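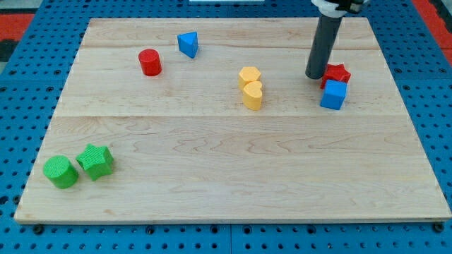
三、示教方式与数据采集

3.1 任务设置

我们的任务很简单:操作者用手柄遥控机械臂,让末端的圆柱杆在木板上推动彩色积木,把指定的一块推到另一块旁边。指令是一句短话,例如“把蓝色方块推到红色星形旁边”。积木一共八块,红、蓝、黄、绿四色,形状有圆柱、星形、心形、六棱柱、三棱柱和立方体。木板放在蓝色多孔台面上,边缘没有围挡,推过头就会掉下去。

选推而不选抓,开题时的理由是“动作简单,容易学”。做完以后我对这句话有保留。圆柱杆和积木之间只有很小的接触面,偏一点积木就开始转,操作者要不停绕到另一侧去补。人看着屏幕觉得是小修正,记录下来的轨迹却来回折返,长度常常比直线距离多出好几倍。

3.2 两种示教方法的比较

项目申请书里写的是同时采用手把手拖动和遥控两种方法。拖动示教用的是Dewulf的力控模式,遥控用的是Clurnance手柄程序,自己改过速度映射。

拖动示教我们只做了55条就停了。手握着臂的时候,人的胳膊会挡住俯视相机,有几段录像里目标积木一直看不见。另外拖动时人靠手感判断碰没碰到积木,这个信息模型拿不到。组里Nadhirah Simanjuntak认为可以先拖动、再空手回放一遍来录图像,我们试了。回放时积木的初始位置要人工摆回原处,差几毫米,后半段就推空了。这个办法写在论文里好看,在我们的台子上不好用。

遥控数据最后保留1,999条,全部由三名操作者完成。

3.3 操作者差异

这一节原计划不写,是整理数据时临时加的。

三个人的推法差别很大。Manee Phuthong习惯先把杆停在积木后方,看准再推,动作慢,停顿多。我自己喜欢边走边调。Nadhirah推到最后会从侧面轻轻拨一下,让两块积木贴紧。三种推法都算完成任务,混在一起训练,模型学到的东西却说不清是谁的。测试中它有时在积木后面停住不动,我怀疑是学了停顿,没学到停顿之后该干什么。这个猜测没有单独做实验验证,只能算猜测。

指令文字也有问题。“旁边”到底多近,三个人标准不一。黄色六棱柱和黄色心形几乎挨着的时候,有人会给“把两块黄色放到一起”标成已完成,有人坚持要碰上。我们7月统一过一次标准,之前的标注没有全部返工。

3.4 结果,以及为什么不该太乐观

用Trukov框架训练后,在训练时见过的摆放范围内,28次测试里完成了17次。中期汇报时,这个数字被概括成“机器人已学会按指令整理积木”,我不同意这个说法。理由有三点。

第一,测试摆放是我们自己摆的,难免避开难的情形。积木靠近板边时,操作者自己都不愿意推,数据里这类样本很少。

第二,完成与否由操作者本人判定,没有请外人看。

第三,指令换个说法效果就变。把“红色星形”说成“红色的星星”,模型有时会去推红色圆柱。它可能主要在认颜色。红色和绿色都各有一个圆柱和一个星形,本来很适合检查这一点,可惜测试表里没有专门列出来。

3.5 对后续同学的建议

先把完成标准写成文字,再开始录。每条数据记下操作者编号,我们是录到一半才补上的。拖动示教如果还要做,先解决遮挡。板边的样本要有意识地多录,哪怕积木掉下去也别删,失败的轨迹单独存。

演示视频请不要只剪成功的几段。Flaltia实验室的网页上现在挂的那一版就是这样剪的,我已经提出换掉,写到这里时还没有换。

2018年2月27日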